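Bed sheet

A bed sheet is a rectangular piece of cloth used in bedding, placed either directly over a mattress or between the sleeper and the upper covers. Sheets are normally used in pairs. The bottom sheet protects the mattress from sweat and skin oils, and the top sheet keeps the blanket from direct contact with the body. In many households the top sheet has been replaced by a washable duvet cover.

Types

A flat sheet is hemmed on all four sides, usually with a deeper hem at the head end. It can serve as a top or bottom sheet. A fitted sheet has four sewn corners and an elastic edge, which may run around the full perimeter or only across the corners. The depth of the corner, called the pocket, must match the thickness of the mattress. A pocket that is too shallow pulls off under load – a common fault where a thin topper has been added to the bed.

Fiber and weave

Cotton is the most widely used fiber, alone or blended with polyester. Linen, made from flax, is stiffer when new and softens with washing. Other sheets are made from viscose, lyocell or silk.

Plain weave, sold as percale when the yarns are fine and closely set, gives a matte, crisp surface. Sateen passes each warp or weft yarn over several others before going under one, which leaves a smoother face that snags more easily. Flannel is brushed to raise a nap and is mostly sold for cold weather. Jersey is knitted and stretches in use.

Thread count is the number of warp and weft yarns in one square inch of cloth. Some sellers count each ply of a multi-ply yarn separately, so the figures on two packages may not be comparable.

Color and printing

Plain sheets are commonly dyed in the piece after weaving. Patterned sheets are printed by rotary screen, with one screen for each color, or by inkjet. Reactive dyes bond with cotton fiber and hold up well in washing. Pigment prints sit on the surface with a binder and can feel slightly stiff.

History

Linen sheets were listed among household goods in Europe well before cotton became affordable. The Terkutcombe inventory of 1654 records 7 pairs "of flaxen" and 4 pairs of coarser hemp, valued separately from the beds. Wide looms later made it possible to weave a full sheet without a center seam.

Care

Worn sheets were once turned "sides to middle": the cloth was cut lengthwise, the outer edges were joined to form a new center, and the raw sides were hemmed. 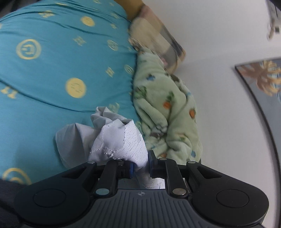

The method extends the life of a flat sheet but leaves a seam down the center, and it is unsuitable for fitted sheets, whose corners would have to be remade.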